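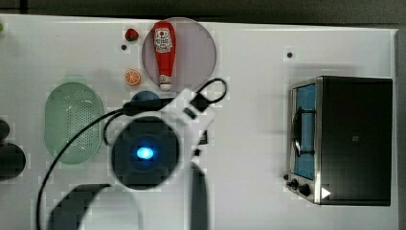
Who can join the Rollard Robot Club?

Any student enrolled at Rollard College, from any course and in any year. You don't need to be studying engineering. At the moment we have people from computing, catering, nursing and furniture making. Staff can come along to watch but can't take a place on a team.

Do I need to know how to program?

You can start without it. The first few sessions cover moving the arm by hand control, stopping it safely and saving a recording. After that there is some Python, which is taught from the beginning. People who already program usually go straight on to the task work.

When and where do you meet?

Room 3203, third floor of the Voß Building, at 4.30 pm. We finish by 7 pm and the building is locked soon after. The lift stops at the third floor but the corridor door needs a staff card, so if you are late, ring the number on the door and someone will come out.

What does it cost?

The club is free in your first term. After that it is £12 a year, which goes towards spare parts and the competition entry.

What are you working on this year?

The main project is the Trivow student competition, household section. Teams have to get a robot arm to pick up small kitchen things and put them where they belong: food on a plate or in a bowl, mostly. The organisers give out the list of tasks beforehand but the starting positions are set on the day, so a program that only works from one layout will not score well. 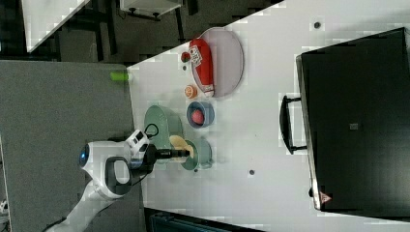 Gripper practice with the toy food and bowls

Why toy food?

It doesn't go off, and it can be dropped on the floor any number of times. We did try real fruit last year. Grapes were a mess and bananas only lasted a couple of sessions. The toy pieces are also what the competition uses, although their set is not identical to ours.

How do you practise?

In pairs. One person drives the arm and the other keeps a hand near the stop button and writes up the log. A practice run goes like this:

Put the pieces out in a new arrangement.
Call out the task before you start, for example "fruit into the blue bowl".
Run it once without touching anything on the table.
Write down the result, including a failed grip or anything knocked over.
Swap places.

We don't reset a piece halfway through a run. If it rolls off the table, the run is over and it goes in the log as a fail. By the end of the spring term the club had over 100 runs logged, and we would like a lot more than that before the competition.

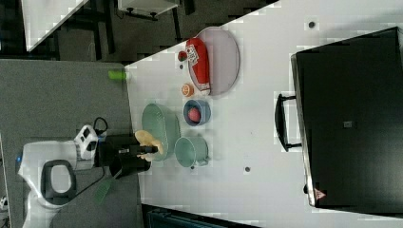

Newer members often ask why we keep the failed runs. They are useful for two things. When a grip goes wrong it is normally the approach angle, and you can see that more easily by comparing several bad attempts side by side. The failed runs also go into the set we use for testing, so that the program is checked on awkward positions as well as easy ones. Please don't delete them from the shared drive, even if they are embarrassing.

What software do you use?

Logging and playback are done in Omirier, a small program written by earlier members of the club. It is plain to look at and the manual is out of date in places — the notes pinned up by the door are more reliable. You can install it on your own laptop for looking at recordings, but only the club computer is allowed to drive the arm.

Is it safe?

Everyone does the safety session before driving. The arm is kept at low speed for all club work and there are always at least 2 people at the table when it is switched on. Tie back long hair, take off lanyards and keep your hands off the table during a run. If you want to move something, stop the arm first.

Can I borrow equipment to use at home?

The arm and the computer stay in the room. You can borrow the toy food, the bowls and the practice sheets over a weekend if you sign the book. Bring everything back in the bag it left in.

How are competition teams chosen?

Anyone who has done the safety session and logged 12 runs can put their name down. Teams are four people. If there are more names than places we draw them, with one place on each team kept for someone who hasn't competed before.

Do you meet in the holidays?

Not at Christmas or Easter. In August there are a few open afternoons for people who want to keep practising, and the times go up on the club noticeboard in July.

Who do I contact?

Bernd Janssen runs the club and is normally in 3203 from 4 pm on club days. You can also leave a note at the Voß Building reception and it will reach him. Tell him your course and whether you have used a robot arm before.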